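25/11/2018

Budget draft four. Yesterday's version had the second cell at Drondcombe listed as a single line item, which was lazy of me, so today I split it into arm, gripper, wrist camera, guarding, spares and commissioning. Split up like that it looks worse. The arm is the part everybody asks about and it is the part I worry about least. The Orkberg quote is clear, the payload is more than we need, and the reach covers the tote and the outfeed without moving the base. The gripper is where the money will leak.

Spent the morning on finger wear. We run parallel two-finger grippers with angled inner pads, and the coating goes at the corners first and then along the pad edges. I have been treating fingers as a fixed part in the costing and they are a consumable. Changed that. The plan now carries 32 finger pairs for the year across both cells, with ten on the shelf at the start and the rest called off in batches. Öberg will hold the price if we commit to the full number up front. Osby will not, but Osby ships quicker. I wrote Öberg into the draft and left Osby as the fallback, with the price difference shown in the notes column so I don't have to work it out again in January.

Mieczysław Wieczorek wants soft fingers. His argument is bruising, and he has a point for stone fruit. My objection is cycle time on the swap, plus the fact that soft fingers on film tend to drag the bag sideways before they have hold of the product. We went back and forth by mail until lunch. Agreed to price one set of soft fingers as an option, under trials and outside the main equipment total. He would like it in the main total. I would like a smaller main total.

After lunch I looked at bagged fruit, since that is the reason for the second cell in the first place. Loose fruit is handled well enough by the present setup. Bagged fruit has two sizes, the size of the fruit and the size of the bag, and the software has been given only one of them to care about. The mango bags are the clear kind, a lot larger than what goes in them, and the spare film has to end up somewhere. If it ends up between the pads the grip force reading means very little.

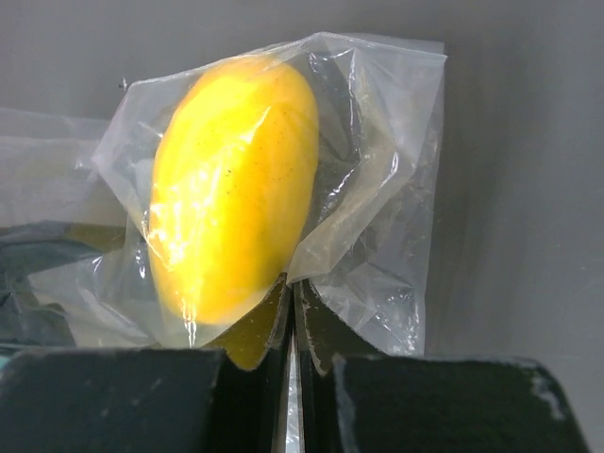
Notes on the mango grasp, for the spec

1. Held from below, fruit upright with a slight lean, pads in against the bottom of the bag. I'd accept that as a hold. The spec should state grip position relative to the fruit and leave the bag outline out of it.

2. Excess film stands well clear to one side. Any clearance figure based on the fruit alone will be wrong at the tote wall. Use the width of the bag at its fullest and add margin. This makes the usable tote area smaller, and that feeds into the throughput number, which I need to redo.

3. Glare. The film throws bright streaks over the fruit and there are small reflections all through the folds. The camera line in the budget currently buys the same camera as cell one with no lighting. Add diffuse lighting and a polarizing filter. The filter is cheap. The lighting needs a bracket, and the bracket needs drawing, so add a day of design time.

4. Second sheet of clear film lying partly behind the bag. A segmentation model will want to join the two. Ask for test data with overlapping film in the acceptance set.

5. Scuffing on the fingers shows up plainly at wrist camera distance. That gives us an inspection method for no extra hardware: park the fingers in the same position at shift start, save one picture, compare. Put it in the maintenance plan as a task with no cost and a few minutes of labor.

Acceptance test

I have written 400 picks of bagged fruit as the acceptance quantity, mixed film, with no operator help. Wieczorek asked whether a smaller run would do. It would be quicker, but a fault that turns up rarely would slip through and then it would be ours. The supplier will complain about supplying an engineer for that long. Left it at 400 and put the engineer's time in as a separate line so they can't bury it in commissioning.

Still undecided: whether to count a pick as good when the fruit arrives but the bag is torn. The customer would say no. The present logging can't tell a torn bag from a whole one, so someone would have to check by hand at the outfeed. For the draft I have called it a fail and added the labor.

Money

The total is over what I was told to aim for. Options, in the order I'd take them: lease the arm, drop the spare controller, use fixed guarding on the back side in place of the light curtain. I don't want to touch the finger stock or the lighting. The spare controller hurts, but cell one and cell two would share a controller model, so one spare could cover both. Currently we have none. Wrote it as a shared spare for next year's budget.

To do: get the lease terms from Orkberg in writing, ask Öberg for a lead time on the first batch of fingers, redo throughput with the smaller tote area, send the finger wear sheet to Wieczorek. He also still has my calipers.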